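Ettore Negri
Policy notes from the back row

1/ Spent the last two days at the Ledcombe Dialogue. It's a small association of people from government, business and universities who meet to talk about long-range resource questions. Thread on what was said, mostly for those who asked for notes.

2/ Background first. Ledcombe started as a reading group in 2000. It has no permanent office and a part-time secretary. Membership is capped at 156 and you get in when somebody leaves. I'm not a member. I go as an observer and pay my own way.

3/ The main business this year was the draft of the Drimstead report, on how countries plan for water and farmland over periods longer than an election cycle. The draft came out on 11/8/18. It is 658 pages with the annexes. I have read the body and two of the annexes.

4/ The central claim: most national plans have a stated horizon of 20 years or more, but the money attached to them runs out in three or four. After that the plan is a document on a shelf.

5/ The authors went through budget papers line by line to show this. It's dull reading and it's the best part of the report.

6/ Chapter 4 is weaker. It proposes an independent office for future generations with power to delay bills. There is very little on who appoints the head of it, or what happens when a government simply stops funding it. Several people raised this from the floor.

7/ The reply from the drafting group was that appointment rules differ too much between countries to set out a single model. Fair enough, but then give us two or three models.

8/ Session two was on modelling. Valentini (the consultancy, they did the land use scenarios) presented for an hour. Their base case has farmland near cities shrinking in every region they looked at. The high case is worse. There's no low case, and when asked they said the client hadn't wanted one.

9/ That got a reaction. I think a report that asks governments to be open about assumptions has to publish the low case too. The chair agreed to take it back to the drafting group. It isn't minuted as a commitment, I checked.

10/ Someone replied asking if population was discussed. Yes, for about 20 minutes, and not very well. Half the room wanted to talk about consumption and the other half about migration. No new figures on either.

11/ Better session: local government. The water manager from Hokia described how her district wrote its long plan. They held meetings in the evenings, paid for child care, and put the draft through the rural mail along with the rates notice. Turnout was higher than for the council election.

12/ Her point was that people will talk about their grandchildren's water supply quite readily if you go to them. What they won't do is fill in an online form in the middle of harvest. The Hokia plan gets one paragraph in the report, in an annex. It should be in the body.

13/ On energy: almost nothing. I was told that's a separate report with a separate timetable. I don't see how you plan irrigation without power prices, but that's the programme they have.

14/ Business members were quieter than last time. A couple of them said over lunch that they support the longer budget cycles but won't put their names to chapter 4 as written.

15/ A correction to post 3. A colleague points out that the second annex I read is the old version, and the revised one has different tables on soil loss. I'll read the new one before I say anything about soil.

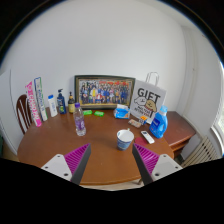

16/ What happens next

Written comments close at the end of November. Non-members can send them in. Keep them short and give the paragraph number, the secretary sorts them by hand.

17/ My own comments will be on three things: the appointment rules in chapter 4, the missing low case, and moving Hokia out of the annex. If you've worked on a budget office or a water plan and think I've got any of this wrong, send me a message before I submit.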